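Simulated Cell FAQ: Setting Up and Looking After the Dromthorpe Cell

Maintained by Vusumuzi Shezi. Last updated Tuesday, August 14, 2018.

Welcome! These are the questions that come in most often from people running the Dromthorpe cell in Vesov, our simulator, before they go near the real arm at Flellotberg. If yours is missing, write to me and I'll add it.

What should the wrist view look like once the cell is loaded?

Gripper at the bottom, fingers open, block in view.

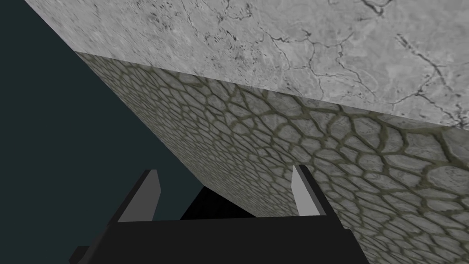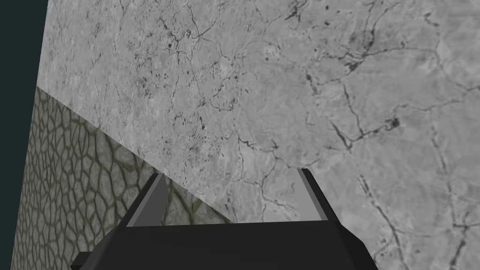
The wrist view is my favorite place to check a new setup, and I'd spend your first few minutes there before touching any of the motion settings. Drive the arm by hand to two or three poses and watch the gripper body while you do it. It should stay put at the bottom of the picture however the rest swings around. Then look at the surfaces. The gray marble with the dark cracks is great for this, as the veins give you something to follow from one pose to the next, and the straight edge where it meets the cell-patterned side tells you right away how the block is tilted. If the gripper drifts when only the arm is moving, your camera is parented to the wrong link. Fix that first!

How do I parent the camera correctly?

Open the cell file, find the camera entry and set its parent to the gripper base. It should not be the forearm and it should not be the world. Save, reload, and repeat the check above. The old January template had it on the forearm, so anything copied from that one needs the change.

Why do my textures look stretched?

A surface viewed at a steep angle will look squeezed toward its far end, and that's just perspective. Real stretching stays with you when you look at the face straight on. If you see that, reset the texture scale on the block and reload. Texture files with odd proportions are the usual culprit.

The background is plain and dark. Did something fail to load?

Probably not. The background in this cell is a flat color on purpose, and it makes the outline of the block easy to find. Check the load log if you're worried - a missing file always gets its own line there.

How do I zero the fingers?

Open them all the way, press Zero in the gripper panel, then close and open them once with nothing between them. Both should report the same travel. If one lags, look at the joint limits before you blame the controller. I once lost an afternoon to a limit with a stray minus sign in it.

How often should I run the self-test?

Every 400 cycles, and any time you change the gripper model. It runs through 16 poses and writes a short report. My longest run without a fault is 1,231 cycles, and yes, I'm still pleased with it!

The self-test stops at pose 4. What now?

That pose puts the wrist close to its limit. Load the Pillay joint file again, confirm that the wrist offset matches the one in your cell file, and start over from the home position. Resuming halfway gives you a report you can't trust.

Can I use my simulated settings on the real arm?

Joint limits and finger travel, yes. Speeds, no - start those at the lowest setting and work up with someone at the stop button. The camera offset has to be measured again on the arm itself.

Where do I send a broken cell file?

Send it to me with the load log and the last self-test report, zipped together. I love a strange one, so please don't tidy it up first.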